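Hegarty Toy Library: Your Questions Answered

We get lots of lovely questions at the front counter and by email, so we've gathered up the ones that come round most often. If yours isn't here, please do ask. We're happy to have a chat, and there's usually a kettle on.

Who can join?

Any family, grandparent, carer or playgroup in Hegarty or Trandow. You don't need to have a little one living with you full time (plenty of our members are nans and pops who want something in the cupboard for school holidays!). Bring something with your address on it and we'll sort out the rest with you.

What does it cost?

Membership is $134 a year for a family, and you can pay it in 2 lots if that's easier on the budget. Concession card holders should have a quiet word with Verna Tran at the counter, who looks after all of that and is very kind about it.

How many toys can I take home, and for how long?

Up to 8 items at a time, for a fortnight. Puzzles count as one item however many pieces they have, and so do dress-up sets. You can renew once by phone or email unless another family has put their name down.

Do you lend soft toys?

Yes, we do, and they're very well loved. Each one goes through a gentle cold wash and a full day on the airer before it goes back on the shelf, so please don't feel you have to wash it yourself. A quick brush to get the crumbs off is plenty.
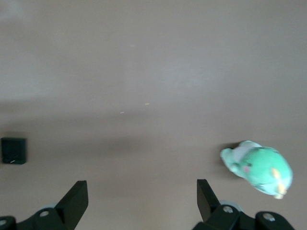
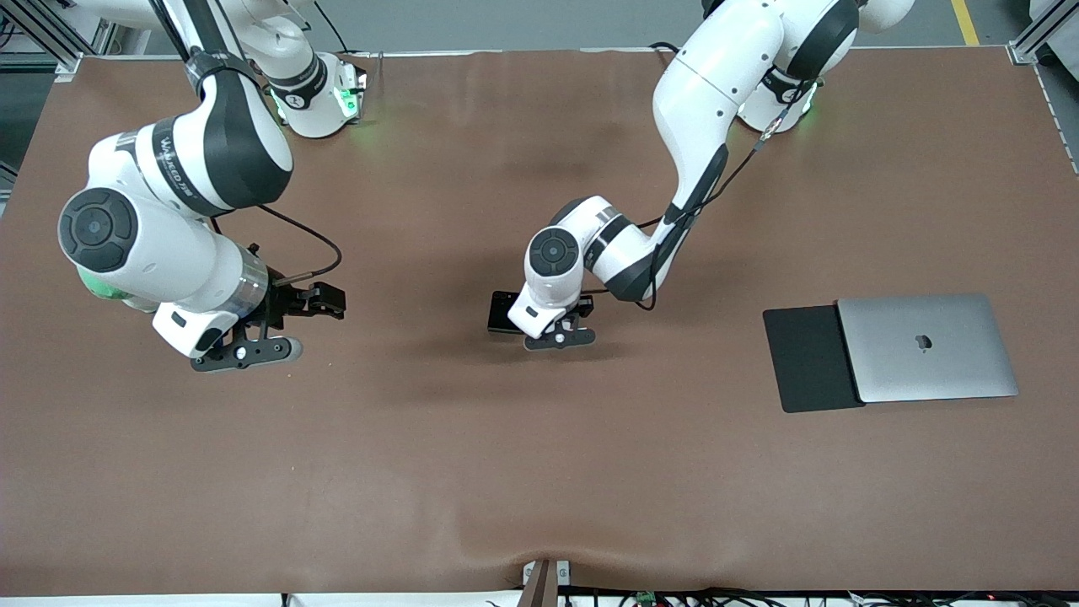 First picture: small green plush. Second picture: the big table, with the laptop on its mat.

We lost a piece. Are we in trouble?

Not at all, it happens to every family and it has certainly happened to ours. Have a look under the couch and in the car, then let us know. Small pieces are $2 each, and if it turns up later on we'll give you your money back.

Can my child choose their own toys?

Please let them! Choosing is half the fun, and we don't mind a bit of mess on the floor while they make up their minds. We only ask that you keep an eye on toddlers near the ride-ons.

Do you take donations?

We do, if they're clean, complete and in good colour. Daithí Mac Mathúna checks over anything with wheels or batteries. Sorry, but we can't take cot mattresses, car seats or helmets.

When do you close for stocktake?

Every October, for the first week of the month. Loans due that week roll over on their own.

Page last updated March 2023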